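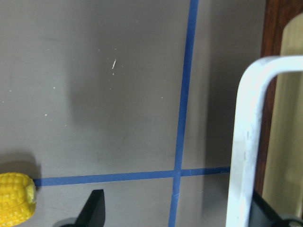 Blue tape on a gray work surface, with the usual specks of dust.

Marking Out a Bench With Tape

A few strips of tape will keep a shared workbench in better order than a shelf full of bins. We have done it in the Cikdale shop for 8 years and the method has hardly changed.

Clean first
Tape does not stick to dust. Sweep the top, wipe it with a damp rag and a drop of dish soap, then wipe again with plain water. Let it dry overnight if you can. Oily spots need rubbing alcohol. Try it on a corner before you do the whole top, as some paints go soft.

Laying the strip
Stick down one end, pull out more than you need and lower the whole length at once. Short pieces laid end to end will wander. Press from the middle outward with a plastic card. Cut with a knife on scrap, never on the bench itself.

If the line has to be straight, snap a chalk line and tape beside it. Tape laid over chalk peels by lunchtime.

What goes where
Keep one section for work in progress and one for tools in use. Glue and finish get their own spot, near the window. Leave the front edge clear for clamps. Small screws go in a jar lid or they end up on the floor.

Taking it up
Painter's tape should come off within the time printed on the roll. Sun shortens that a good deal. Pull it back low over itself, slowly. If it tears, warm it with a hair dryer and start again from the other end. Leftover gum comes off with a little cooking oil on a rag. Wash the oil off before you tape again.

Storing rolls
Lay rolls flat in a lidded tin or a zip bag. A roll with grit on its edge will not make a clean line. Fold the loose end under itself each time you put it away.

Questions from readers
A reader in Kondulmont asks if floor tape is better. It lasts longer, but it is thick and catches the edge of a sheet of paper. We use it only on concrete.

Another wants to know how much to buy. Our long bench takes almost 7 yards each time we redo it, so one roll goes a long way. We put down fresh strips in October, before the heater goes on.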